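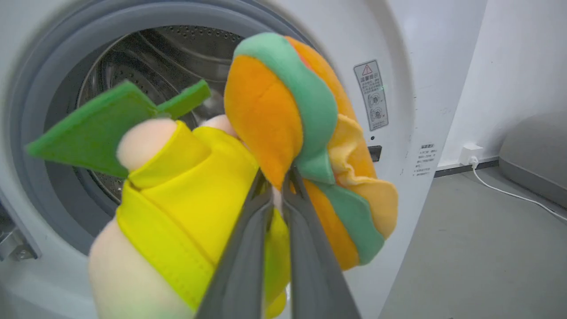
I have wanted to see the Pumphrey toy hospital in Kancombe ever since a friend mailed her daughter's one-eared donkey there and got it back with two. On 6 March 2020 they opened the doors to anyone who cared to come, and I drove up from Flesuvholm with a thermos and far too many questions.

You come in through the old loading bay, hang up your coat and get a paper name tag, and then you're in the sorting room, which is where I could have spent the whole day! The shelves go right up to the ceiling and they hold 97 patients at the moment, each with a luggage label giving the owner's name, the trouble, and (my favorite line on the form) what the toy is called at home. I read about a giraffe called Mister Soup and moved on very reluctantly.

Our guide was Kazimír Tichý, who started here sewing on buttons and now runs the wash room. He talked about plush the way some people talk about wine. Velour, he told us, shows every mark but forgives you if you brush it while it's damp. Felt is the one he worries over, so leaves, ears and little collars get a good look before anything goes near water, and wool felt gets sponged by hand. Long fuzzy pile mats if it's rushed. Bright colors are tested first with a wet white cloth pressed on a hidden seam. Orange and red are the usual troublemakers.

The washing itself is gentler than I expected. Cool water, very little soap, a mesh bag for anything with loose parts, and a spin of 800 at the most. I've been doing mine much too hot for years, and I went home and apologized to a rabbit.

After that comes drying, on racks with a fan at one end, and then the stuffing table. You're allowed to put your hands in the bins! The new filling is springy and squeaks a bit. The old stuff, saved from toys made decades ago, feels like dry oatmeal. They keep some of it back for owners who want the weight to stay the same.

Lunch was soup and rye bread in the Grukilton room across the yard, named for the button maker that used to be there. Their leftover stock is still in the drawers, almost 2,000 buttons in all, and visitors can pick one to keep. I took a green one with a chipped rim.

The next open day is planned for August. Parking is tight, so come early, and if you're bringing a patient, fill in the label before you get in line. The pens at the desk had all run out by noon.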